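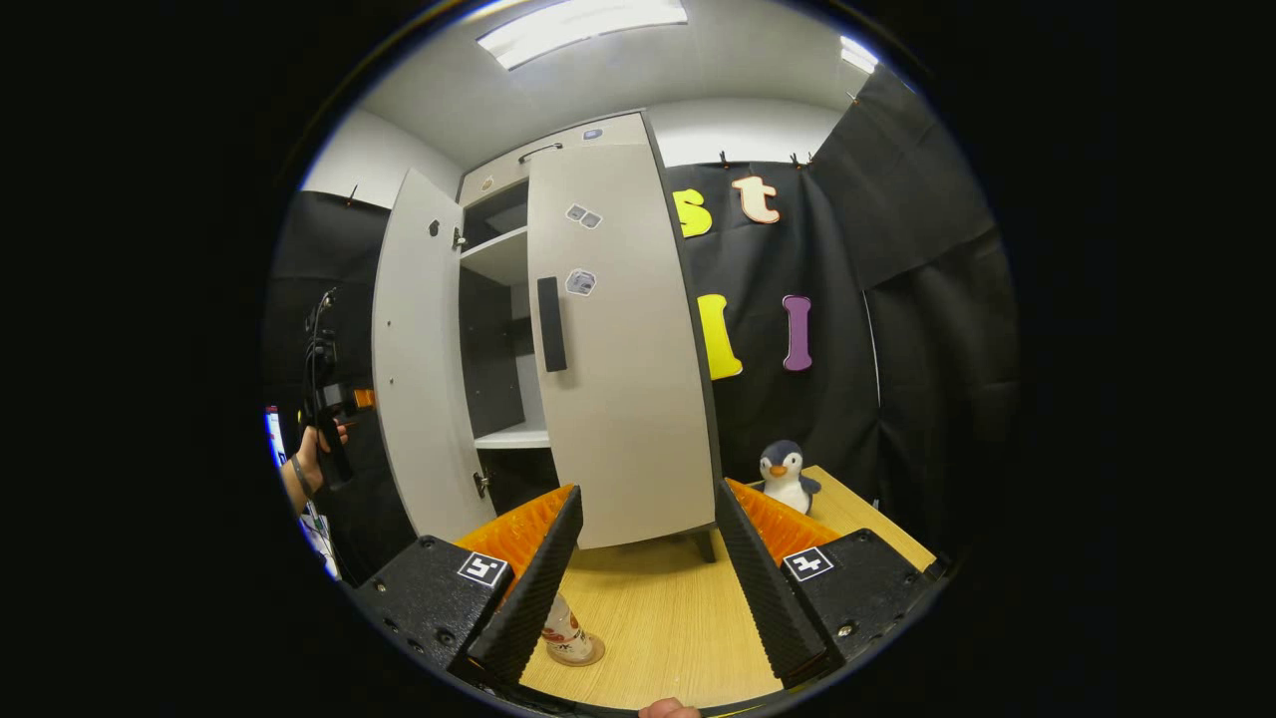

Good practice for hand-held gripper recording: comments on draft section 4 (table set-up and cabinet tasks)

Forum: Working Practice and Standards
Status: open for comment

P_Kandasamy (moderator)
Posted 14 Sep 2024

Colleagues are invited to comment on section 4 of the Priltness code of practice for hand-held gripper work. The text put forward for comment reads as follows.

4.1 Before the first recording, both doors of a cabinet shall be opened fully and the shelves checked. Nothing shall remain on them unless the task sheet calls for it.
4.2 The markers on the two fingers shall be clean, flat and free of tape.
4.3 Objects used in the task shall stand on the table before recording begins. Glass objects shall be listed by name on the task sheet.
4.4 A second person may work at the same table, provided that their hands stay clear of the cabinet doors.
4.5 Backdrops shall be fixed along the top edge and shall not touch the table objects.

Replies should quote the clause number. The comment period closes at the end of October.

Parvathi Kandasamy
Moderator

ista_lab
On 4.3: we ask that glass be removed from the code altogether. A clear cup next to a swinging door is a breakage risk, and our site rules do not permit it at bench level without a tray. Plastic cups of the same shape are easy to obtain.

shelfmark30
I cannot support the previous comment. Clear glass is one of the harder materials for any vision system, and a patterned glass cup behaves differently again from a plain one. If the code removes glass, sites will record 1,000 runs with plastic and learn very little about kitchens. The clause as drafted is sufficient.

ista_lab
With respect, the clause as drafted only requires that glass be listed. It says nothing of where the cup should stand in relation to the door. A listing does not prevent an accident.

P_Kandasamy (moderator)
Both points are noted. Would the following wording be acceptable to both sites?

"Glass objects shall be listed by name on the task sheet and shall stand outside the swing of any door."

shelfmark30
Acceptable.

ista_lab
Acceptable for tables. We should still like a note on trays in the annex.

Sadico_training
On 4.4: the words "stay clear" are too loose to be checked. New operators read them in different ways. At our site the second person keeps a distance of 920 mm from the cabinet whenever a door is being moved, and this is marked on the table with tape. We propose that the figure be written into the clause.

Shi_bench2
A fixed distance will not suit small tables. Ours would fail on the first day. The purpose of the clause is to keep hands away from the hinges and out of the gripper's path, and a trained supervisor can judge that.

Sadico_training
A supervisor who is judging is a supervisor who can be overruled at the end of a long shift. We had 14 recordings rejected last year for this one cause, and none after the tape was laid.

Shi_bench2
Then let each site set its own distance in writing and mark it. I would agree to that, but I remain opposed to a single figure for everyone.

P_Kandasamy (moderator)
I am inclined to take the last suggestion forward. Sadico may wish to submit its figure as guidance for the annex, where it would not be binding.

shelfmark30
A small matter on 4.2. "Clean" should be defined. We wipe the markers with a dry cloth every 30 recordings – the foam padding on the fingers is checked at the same time, and it would be sensible for the code to mention padding as well.

Shi_bench2
Supported. Worn padding should be replaced on both fingers together.

P_Kandasamy (moderator)
Thank you. Clause 4.2 will be redrafted to cover markers and padding, and the new text will be posted in this thread. No comments have yet been received on 4.1 or 4.5.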